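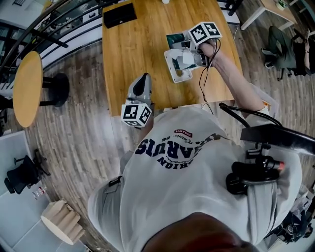 **When a hand-held gripper lets go (and what to do about your cables)**

If you work with a pair of these at a table, sooner or later one of them is going to drop something, and it's worth being ready for that. Mine let go of a full jar of paint one afternoon in December, and I was still finding spots on the baseboards at supper time!

The fault turned out to be a loop of cable. It had slipped over the table edge, caught on my chair arm, and tugged the plug halfway out just as I reached across - so the fingers went slack. Here's what I do now, and I've had 14 good sessions in a row.

- Tape the cable to your sleeve near the elbow, and leave enough slack for a full stretch. On my Zelaren pair that's 28 inches, but do measure your own arm.
- Push rolling chairs well back before you start, and pick up anything on the floor you might step on.
- Wiggle each plug gently. If the fingers twitch, stop there and replace the cable (the Stilcombe ones have a nice snug collar).
- Practice with something soft for 2 minutes before you go near glass.
- Keep your own fingertips out of the jaws, even when the power is off. A pinch from a spring is still a pinch.

And if one does jam shut on you, please don't pry at it with a butter knife - I cracked a finger piece that way. Unplug it, wait for it to relax, and ease the object out sideways.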